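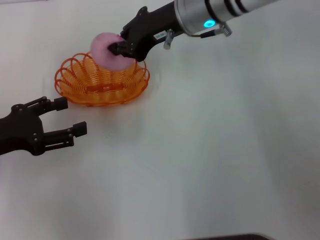

An orange wire basket on a white tabletop.

Clollstead's winter market will go ahead this year in the Forley Street parking lot, two months after the winter market was supposed to happen and a short walk from where everyone expected it.

The town council confirmed the new arrangements at its meeting on 4th February, after a discussion that ran long enough for the coffee urn to be refilled twice. The market will now open at noon on the last weekend in April, a time of year when Clollstead is not known for its snow. It will still be called the winter market. The banners have been paid for.

Regular readers will remember that the event was called off in December when the square was dug up to replace a water main. The work was meant to take nine days. The square remains closed, and the hole has by now outlasted the Christmas tree, the nativity display and the patience of the bakery on the corner, which has put a sign in its window reading "Yes, we are open, please walk around." The town says the pipe itself is in, and that what's left is paving. The paving stones are on order.

Moving the stalls to Forley Street solves the problem of the hole and introduces the problem of the cars. The lot is full most weekends by ten in the morning, and drivers will be sent to the field behind the middle school, which drains poorly in spring. A shuttle bus will run between the two. Councilors were told the bus seats 14 and will make the trip every half hour, and several of them could be seen doing the arithmetic.

The last winter market drew 3000 visitors over two days, according to the town's own tally, and the chamber of commerce would like to see that number beaten. Stall applications are down a little. Sellers of mittens, mulled cider and roasted chestnuts have been slow to sign up, and the town has extended the deadline by two weeks while it thinks about whether lemonade counts as a seasonal product. The current rules say all goods must have "a wintry character." A motion to strike the phrase was tabled, so a man who wants to sell tomato seedlings is still waiting for a reply.

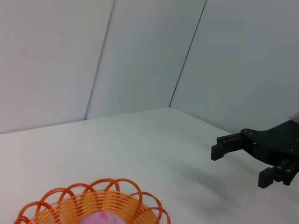
Money took up most of the second hour. Each stall will cost $714 for the weekend, a figure that drew some muttering from the public seats. The price used to include power, a canopy and a share of the advertising. It now includes the canopy. Power is extra, the Forley Street lot having one outdoor outlet, and that one belonging to the dry cleaner. Generators will be allowed, provided they are quiet, and the council agreed to decide at a later date what quiet means.

Ritness, the events company hired to run the weekend, submitted a written plan that was praised for its maps. The plan puts the food at the north end, the crafts in the middle and the stage at the south end, up against the back wall of the Kaushik Furniture warehouse. Kaushik has agreed to the stage on the condition that its loading dock stays clear until two in the afternoon on both days, so the school choirs will be singing from two onward. The brass band was offered the noon slot anyway and has been asked to stand somewhere else.

There was a longer exchange over the lights. Clollstead owns 448 strings of white outdoor lights, bought in a good year and stored in the basement of the town hall. They're the thing people say they like best about the market, and the traditional switching-on at dusk is the only part of the program that always starts on time. In December, dusk falls nicely at the end of the school day. In late April it arrives close to eight in the evening, an hour after the market closes.

Three options were put forward. The market could stay open later, which would cost more in staff and require a change to the street permit. The lights could be switched on in daylight, with a countdown, and people could be trusted to use their imaginations. Or the town could skip the ceremony. The council chose the second option by five votes to two. One of the two asked that the minutes record the words "bright sunshine."

Parents should note that the visit from Santa has been dropped. The suit is rented, and the rental shop only offers it through the first week of January. A rabbit costume is available for the same price and the events office is looking into it. The letters children mailed to the town hall in December have all been answered, and the red mailbox has gone back to its usual job beside the library returns desk.

Some things will be the same as ever. The church will serve soup both days, a choice of split pea or tomato, at three dollars a bowl. The raffle drawing is at four on the second afternoon, and tickets bought in December are still good if you can find them. The top prize is a snow blower. The hardware store has offered to swap it for a lawn mower of equal value if the winner prefers, and has asked for a decision on the spot so it can bring the truck around once.

The ice rink will not be returning. A quote was obtained for running the chillers in April temperatures and was passed around the table without being read aloud.

Forley Street will be closed to through traffic from six in the morning on both days, and the number 2 bus will stop outside the post office instead of the pharmacy. Residents of the street will get a permit in the mail and are asked to keep it on the dashboard. Anyone who had booked a stall for December and wants to keep the spot should call the events office before the end of the month. Refunds are available, less a handling fee.

The council will take up plans for the next winter market in the summer. It is down for the first weekend in December, in the square, subject to paving.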